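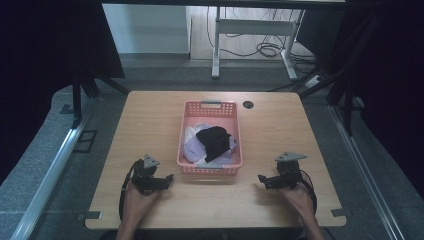 What does a household inventory measure? It measures what a home owns at one moment, sorted into groups that can be compared with those of other homes.

# Chapter 4: Counting What People Own

Economists usually study households through money: what comes in, what goes out, and what is left. Money records are easy to add up, but they leave a great deal out. A family that inherits a dining table spends nothing on it. A coat worn for 11 winters shows up once in a spending diary, or not at all if the diary was started after the coat was bought. To see how people live, researchers also need a record of goods.

This chapter deals with three kinds of goods. *Nondurables*, such as food and soap, are used up quickly. *Semidurables*, such as clothing and bedding, last a few years and lose value unevenly. *Durables*, such as furniture and stoves, may outlast the people who bought them. The lines between these groups are drawn by convention, and different surveys draw them in different places.

## 4.1 The Portela Survey

Most of the tables in this chapter come from a survey of 200 households in the town of Portela, directed by Teresa Bragança. Each household was visited once in January and kept a spending diary for the next 52 weeks. Interviewers worked from a printed list of goods and left space at the end for anything the list had missed.

Clothing gave the most trouble. Mylene Yap, who trained the interviewers, found that people asked to estimate their clothing from memory gave low figures. When the same people opened their closets and laundry, the totals rose by around a third. The survey therefore reports clothing in two columns, *stated* and *observed*. Students should check which column a table uses before drawing anything from it.

Furniture was simpler to count and harder to value. A wooden table has no fixed resale price. Its worth depends on its age, the condition of the top, and whether anyone nearby wants one. The survey used local secondhand prices where they existed — mainly from two shops, Mirkis and Nikley — and left the value blank where they did not.

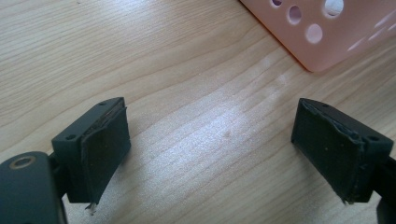 ## 4.2 Stocks and Flows

A *stock* is an amount held at a point in time. A *flow* is an amount that moves over a period. The shirts in a closet on January 1 are a stock. The shirts bought during the year are a flow in, and the shirts thrown out or given away are a flow out.

The three are tied together by a simple rule:

**closing stock = opening stock + additions − removals**

Suppose a household begins the year with 52 shirts, adds 11, and removes 4. Its closing stock is 59. If a count at the end of the year gives a different number, then at least one entry is wrong — most often the removals, which few people write down.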